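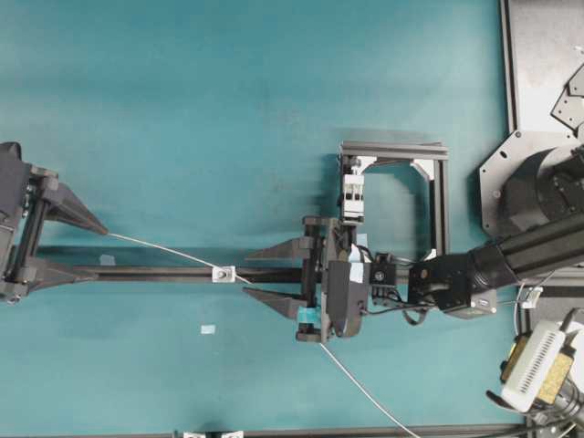 Rapport de projet — Un semestre de soirées sans téléphone
Module « Écritures du quotidien », rendu du 5 novembre

Bon, je commence par la question que tout le monde m'a posée dans le couloir : oui, j'ai vraiment mis mon téléphone dans une boîte à chaussures tous les soirs à partir de 21 heures, et non, ma mère n'a pas appelé la police (elle y a pensé, une fois, elle me l'a dit).

Le principe était simple sur le papier. Je posais le téléphone, j'écrivais une page sur ma soirée dans un cahier, et le lendemain je recopiais le meilleur passage sur Saltico, le petit blog que je partage avec Haziq Latuheru. Haziq faisait la même chose de son côté, mais le matin, avant le petit déjeuner. On voulait voir si l'heure changeait ce qu'on racontait. J'ai tenu 43 soirées et il m'en manque 14, que je détaille plus bas parce que la prof a insisté pour qu'on parle aussi des ratés.

La première semaine, j'ai écrit des choses affreuses. Des listes de ce que j'avais mangé, la météo, le bruit du frigo. Je relis ça maintenant et je m'ennuie pour moi ! Et puis un soir je suis descendue chez Kahraman acheter du lait, j'ai attendu derrière un monsieur qui voulait rendre un melon entamé, et j'ai rempli trois pages d'un coup. Trois pages sur un melon. C'est encore le billet le plus lu du blog, avec 200 visites, dont une bonne partie doit venir de mes tantes.

Côté matériel, le cahier n'a posé aucun souci. Le réveil, si. Comme le téléphone dormait dans sa boîte, j'avais ressorti un vieux Wesberg à aiguilles qui prend dix minutes de retard par nuit. Je suis arrivée en retard au TD deux fois avant de comprendre, et j'ai fini par le régler en avance chaque soir en me brossant les dents.

Les soirées manquantes, donc. Il y a eu une angine (cinq jours, aucune envie de tenir un stylo), le week-end chez mon frère, et une période vers le milieu où j'avais juste la flemme — je préfère l'écrire comme ça. J'ai essayé de rattraper deux pages de mémoire et ça se voit tout de suite, tout y est bien rangé, il n'y a plus un seul détail bizarre. Je les ai laissées dans l'annexe avec une croix dans la marge.

En comparant avec Haziq, on a été surpris. Lui raconte surtout ses rêves et ce qu'il redoute de la journée, moi je règle mes comptes avec les gens croisés à la résidence Burnel (pardon à la voisine du dessus, vraiment). Ses textes sont plus courts que les miens et je les trouve plus drôles, ce qui m'agace un peu. On n'a que deux auteurs, donc je ne vais pas en tirer une loi sur l'écriture du matin !

On continue jusqu'en décembre, en échangeant les horaires. Haziq passe au soir, et moi je vais devoir me lever plus tôt, avec le Wesberg. Le cahier original est consultable sur demande, sauf les pages agrafées.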